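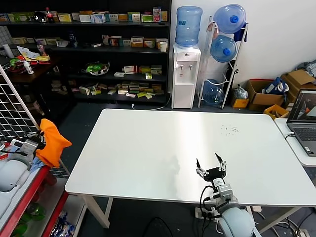

Blog > Workshop Notes > Equipment and Budgets

Search this site Enter keywords Go

Planning the second year of a two-arm folding station

Several readers have asked for an account of how the equipment request for our folding station was put together, and in particular how it was defended when the first draft came back with questions. I have held the budget for the station since it was approved, and the following is a personal record. It should not be read as the position of my employer.

The station is housed in the Kaplan annex at our Flarnholm site, in a room that also serves for storage and for drinking water. It consists of a pair of arms on either side of a work table, a parallel gripper on each, a laptop on a table alongside, and a quantity of cabling that I shall come to. Its task is to handle garments and cloths: pick up, spread, fold, set aside. The arms and grippers were purchased as a package from Standier. The software license is held through Grillow and renews each June.

What the first request contained

The first request was, in retrospect, a shopping list. It named the arms, the grippers, the license and the laptop, and it attached the quotations. Installation was given a single line. Furniture, spare parts, staff time and consumables were left out entirely, on the assumption that the department would absorb them. The department did absorb them, for one quarter, and then asked very reasonably that this should stop.

When the actual spending was reviewed, the items named in the original request came to 73 percent of the total. The remainder had gone to things that were individually small and that had each been approved by e-mail. I would encourage anyone preparing a similar request to look at an existing station of any kind and to ask its owner for the petty purchases as well as the capital ones. The petty purchases are where our estimate failed.

The table

It may appear excessive to devote a section to a table. The table was nonetheless the first thing we replaced. The original was a folding type that shifted under load, and each shift meant that the arms had to be set up again with respect to the work surface. We now hold that the table should be budgeted together with the arms and ordered before them, so that heights and mounting positions can be settled on paper.

The surface also deserves thought. Ours is white and fairly reflective. That suits brightly colored cloth, and it makes cleaning easy to inspect, but the overhead lighting does produce glare at certain positions. A matte covering has been priced for the coming year. It is inexpensive, and it will be trialed before any further money is spent on lighting.

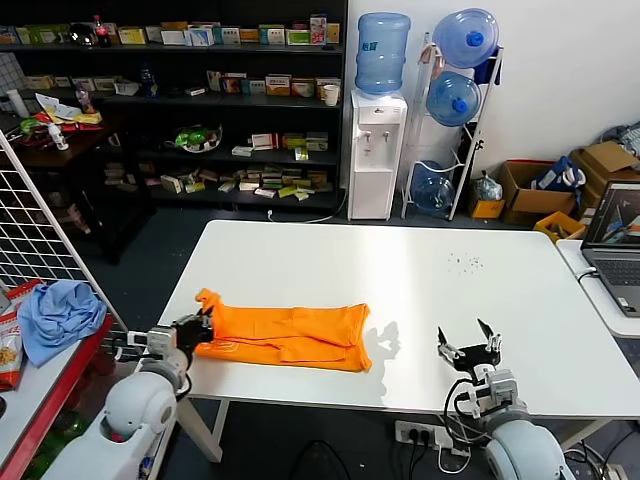 Grippers and fingers

The most frequent question I receive concerns grippers, and whether a parallel gripper with two fingers is sufficient for fabric. For our purposes it has been. We considered softer and more elaborate designs, and the quotations were instructive: the unit price was higher, and the lead time for replacement parts was 16 weeks in one case. A station that stands idle for that long while waiting for a fingertip is not one I would wish to explain at a budget meeting.

Our present rule is to hold one complete spare gripper for the station and a separate stock of fingers. The gripper is treated as capital and the fingers as consumables. This distinction took some negotiation with the finance office, which prefers that everything bearing the same supplier's name sit under the same code. I would advise raising the matter early. A written note from the supplier stating which parts are expected to wear was enough to settle it in our case.

Fasteners should be mentioned here as well. The finger assemblies are held together with screws, and screws are lost. We now purchase them by the box.

Power, cabling and floor space

The request for the second year contains a line for electrical work, and it is the line I consider most important. At present the station draws from a power strip on the floor beneath the table, and cables run across the floor in more than one direction. The arrangement has served for getting started. It is not one we wish to make permanent, and the quotation from the site electrician covers a fixed outlet at table height together with covered cable runs. The work can be completed outside normal hours, from 6 p.m. onward, without closing the room.

Floor space is harder to cost. The Kaplan room was already furnished when the station arrived, and shelving, boxed goods and the water dispenser have remained where they were. I do not regard this as a serious obstacle – the arms are concerned only with the table and what lies next to it – but colleagues do come in for water and for stock, and their access must be kept clear. We requested a modest sum for marking the floor. We did not request a dedicated room, having been advised informally that to do so would delay everything else by a year.

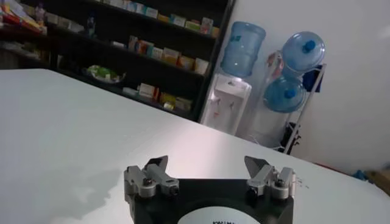 Staff time

Staff time was the weakest part of the first request, and I have tried to correct it. The station requires a person to lay out cloths, to reset the work after each attempt, to wipe down the table and to keep a short log. We had assumed that this could be done between other duties. It can, but poorly. The revised request allows for 40 hours a month of a named post, with cover during leave. The figure was taken from the log and not from the supplier's brochure, and it was the only number in the document that passed without comment.

Training has been listed separately. Standier offers a 2-day course on site, and our view is that the electrician and whoever provides leave cover should attend the first morning, when safe working distances and the stop procedure are dealt with.

Renewal and replacement

The Grillow license should be examined with care by anyone considering the same package. It is charged per arm, and our first request had budgeted for it per station. The error was mine. It was corrected from the contingency, and it consumed nearly all of it.

As to replacement, we have adopted a working life for the arms that matches the warranty, with a review in its final year. I am aware that other groups assume a longer period. If the arms continue to perform adequately, the sum set aside will be carried forward toward a second station. The laptop is on the ordinary departmental cycle and does not appear in our request at all.

The revised document runs to five pages, of which the quotations take up three. It was submitted in March and returned with two queries, one on the fixed outlet and one on the classification of the fingers. Both have been answered. I am willing to share the spreadsheet template, with prices removed, with readers who write to me through the contact page. Please state whether your station has one arm or two, as the license section differs.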